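Skokeck news, 5 March 2025

Looking after Gorkix

A few of you have asked what I get up to at the Wadbridge bench on maintenance mornings, so I'm giving our tidying robot a turn in the newsletter. Gorkix has now done 624 drawer runs since we set it up, and it's due a proper going-over!

I start with the finger pads. They're yellow, so grime shows up nicely, and a wipe with a damp cloth usually does it (I swap them once the grip pattern goes smooth). Then I go along the upper link and check the fasteners by hand — no power tools, please, I've had to drill one out before and I'm not keen to repeat it.

After that comes the reach check. The bottom drawer is the awkward one, as the arm has to fold at the elbow and get the gripper right down inside, close to the drawer floor. If the wrist has drifted at all, that's where I find out. I leave a bowl and a snack bag on top of the cabinet for the picking runs that come next.

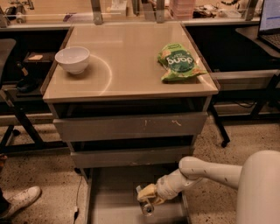 What's next

New pads are on order from Yimyam and should be here in April. I'll fit them and redo the wrist zero the same day, so Gorkix will be off for 4 hours. If you've got drawer runs booked, have a word with me first and we'll shuffle things along.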